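The arm that wouldn't let go

For 65 picks one afternoon in August, the robot at Dhillon's test bay in Graltville behaved beautifully. On the next it picked up a brush, carried it to the drop point, reported a successful release and went back for more, still holding the brush.

It then tried to pick up a pair of safety glasses with it.

"The software was delighted," says Delia Bratu, who runs the bay. "Every light green." The log shows nine more triumphs before she hit the stop.

The culprit was a sensor that confirmed the gripper had been told to open, a different matter from opening. Bratu blames the cabling, which flexes every time the wrist turns.

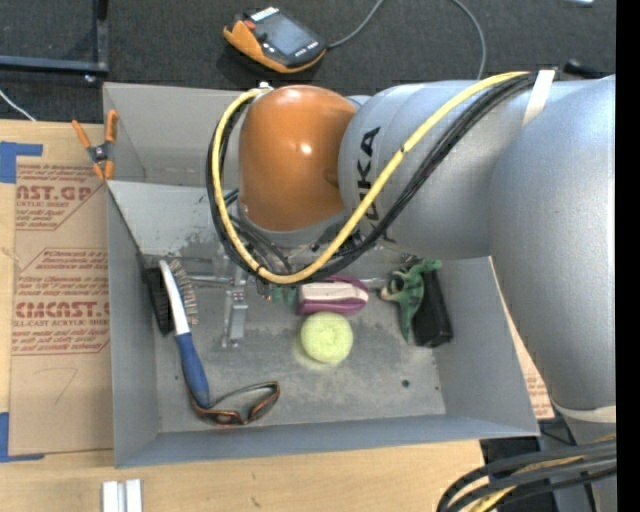 Drukard, which supplied the sensor, suggested a restart. Bratu has since fitted a second one and rerun the job 103 times. She keeps the stop button close by.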